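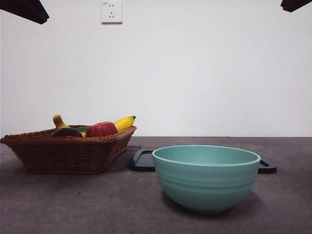 Elfriede Petersen guarda la fruta en la nevera y punto, que para eso la pagó, y que las cestas son para las revistas. Lo soltó en la última reunión de redacción, con el abrigo puesto, y se fue. Nos quedamos discutiendo hasta las tantas.

Así que este reportaje va de eso. De la cesta en la mesa de la cocina. De qué va dentro, qué no, y de por qué en media ciudad sigue habiendo una de mimbre aunque luego se nos pudra un limón en el fondo.

Primero, el mimbre. Fui a Itarbridge, el mercadillo de los sábados, con prisa y sin desayunar. Tres puestos de cestería, uno cerrado. Precios de todo tipo: desde 9 euros la pequeña, sin asas, hasta cosas que ni pregunté. La rectangular de lados abiertos es la que más se lleva la gente. Cabe en la mesa sin estorbar el plato y deja ver lo que hay. La redonda rueda menos de lo que parece pero ocupa más. Cuestión de mesa, al final.

En el puesto del fondo me enseñaron a mirar el borde. Si el remate es grueso y está bien enrollado, aguanta. Si al pasar el dedo pincha, mal. La base, plana, plana de verdad: se apoya la cesta en el mostrador y se empuja una esquina. Si cojea en la tienda cojea en casa. Y nada de barniz pegajoso, que luego se queda ahí el polvo y no hay quien lo saque.

Lavarla. Poca agua, cepillo seco casi siempre, y al aire. Al sol fuerte no. Yo la mía la metí una vez en el fregadero entera y estuvo dos días oliendo a establo.

Ahora el contenido, que es donde empiezan las peleas.

Plátanos. Sí, fuera de la nevera, eso lo firma casi todo el mundo. Pero sueltan etileno según maduran y arrastran a los vecinos. Si hay un aguacate duro al lado, estupendo. Si hay algo que ya está en su punto, se pasa. En casa los pongo en una punta de la cesta, arriba del todo, donde se los ve y se comen.

Manzanas. Lo mismo, también sueltan gas. Unas pocas en la mesa para la semana y el resto al frío. Duran muchísimo más, ahí Elfriede tiene razon.

Limas y limones. Aguantan unos días fuera sin drama. Después se ponen duros como piedras y ya solo sirven para rallar, y ni eso.

Berenjena. Aquí hubo gritos. No le gusta el frío intenso, se le hacen manchas y se queda esponjosa. Tampoco le gusta el calor de agosto. Un día o dos en la cesta, lejos de los plátanos, y a la sartén. Además queda preciosa, ese morado tan oscuro, pero no la compramos de adorno, se supone.

Calabacín amarillo, mejor a la nevera si no se va a usar pronto. Pimientos, igual. Tomates, fuera hasta que maduren, y que cada cual rece lo que sepa.

Patatas y cebollas, ni cesta ni mesa. Armario oscuro, y separadas entre ellas.

Me apunté también el asunto del montón. La cesta llena hasta arriba es bonita pero lo de abajo no respira. Pesé la mía un lunes por la tarde: 705 gramos la cesta vacía, y con la compra encima ya no quise saberlo. Desde entonces, una capa y media. Lo blando encima. Un paño fino en el fondo, que se cambia cuando se mancha.

Y el cuenco. Mucha gente pone un cuenco aparte, de color claro, para lo que hay que gastar ya. Funciona mejor que cualquier lista en la puerta del frigorífico. Lo que pasa al cuenco se come hoy o mañana: en macedonia, en compota, en el bizcocho de siempre. Para la compota, 500 gramos de manzana fea, un chorro de lima, canela, fuego bajo y tapa. Sin azúcar si la manzana es dulce. Se deja enfriar y ya está.

Una cosa más, el sitio. Lejos del fuego, lejos del radiador, y sin sol directo a mediodia. Una mesa pegada a la pared va bien. Encima de la nevera no, que ahí hace calor y se olvida todo.

Le mandé el texto a Elfriede antes de cerrar página. Contestó que vale, que los plátanos fuera, pero que las manzanas de su casa no se mueven del cajón de abajo.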